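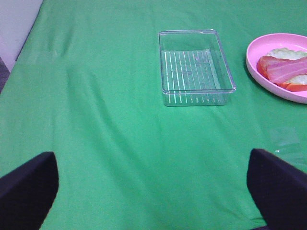
Green cloth, with its folds.

The ferry to Solach left at 11, and my grandmother was on the pier before the ticket window opened. She had one suitcase and a jar of plums wrapped in a towel. I had come to carry the suitcase, but she did not let me.

"You will put it down in the wrong place," she said.

She had lived in Ilero all her life. Now the house was sold to a couple from the city, and she was going to her sister, whom she had not spoken to for many years. The quarrel was over a clock. I never understood it completely. The clock had belonged to their father, and one sister had it repaired without asking the other. After the repair it rang differently.
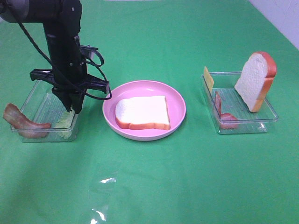 We sat on the bench and looked at the water. It was a Thursday, and few people were traveling. A man was painting the number 744 on the side of a small boat, and he stopped often to look at his work from a distance. My grandmother watched him with great attention.

"The four is leaning," she said.

"Will you tell him?"

"No. He must live with it."

Then she opened her purse and gave me the key to the house. I told her that the key belonged to the new people now. She answered that they had received a key, and this was another one. It was for the back door, which had not opened since the winter of the big snow.
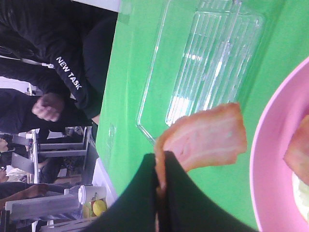 Tumlow Review, no. 100

I asked her what I should do with a key for a door that does not open. She thought about it for so long that the ferry came around the rocks and blew its horn.

"When your aunt and I were girls, we went out by that door at night," she said. "She always held the key, and I always held the lamp. If she asks you, say that I kept it for her. If she does not ask, keep it."

She took the suitcase in one hand and the plums in the other and walked up the ramp. She did not turn around. On the upper deck she chose a seat in the wind, and I saw her unwrap the jar, look at the lid and wrap it again.

The painter had finished and was cleaning his brush. I put the key in my coat and went to find the bus.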